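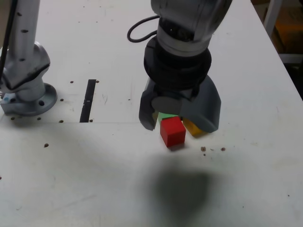
Should a work table be refinished once the top gets scuffed? Leave it alone until the marks start to get in the way of the work.

I have held that opinion for a long time and I keep having to defend it. A white top shows everything. Gray smudges turn up in the first month, then pale scratches, and by the end of the first year somebody wants to sand it, paint it or buy a new one. Most of the time they want to do this because visitors are coming.

I share a workshop on Staniforth Street with Sohail Siddiqui, who builds display cases. He likes a clean surface and I don't much care. In October he got a quote of $1,661 to have both our tables resurfaced. We talked about it over two lunches and did not do it. The money went to a dust extractor, and we both breathe better for it.

My case is simple. A work table is a tool. It has to be flat, it has to be steady, and it has to be the right height for the person standing at it. Color is a long way down the list. A smudge does none of those things any harm. Neither does a shallow scratch, unless you are writing on thin paper or laying down film.

Holes are a different argument, and here Sohail and I are closer. A hole drilled in a tabletop is there because something was once held in that spot, and sooner or later you will want to hold something there again. People fill them with putty and then drill the same place a year later. I would leave them open. Small parts do fall through – screws mostly – and a strip of tape over the hole takes care of that for as long as you need it.

The same goes for seams. A top made of two panels gets treated as second best, as though one big slab were the proper thing. I used a one-piece top for years at Skurkow, the frame shop where I learned the trade. When one corner swelled from a leak, the whole top had to go. With panels you take out the bad one and keep the rest. Run a straightedge over the joint now and then, and shim the low side if it has dropped.

There are limits to this. If a scratch has gone deep enough to catch a fingernail, it will collect glue and grit, and that will mark whatever you slide across it. Fix that one. If the top rocks, fix that before anything else. And if you work with food or with white cloth, ignore me completely and keep the table spotless.

Cleaning is fine too. I wipe mine down on Fridays with a damp rag and dish soap, and some of the gray comes off and some of it stays. The part that stays is the part people want to spend money on. I gave it 60 minutes with a scrubbing pad once, and the table looked the same except for a dull patch I had added myself.

Sohail still wants his done. He has the quote pinned up by the door, and I expect he will get his way with his own table next year.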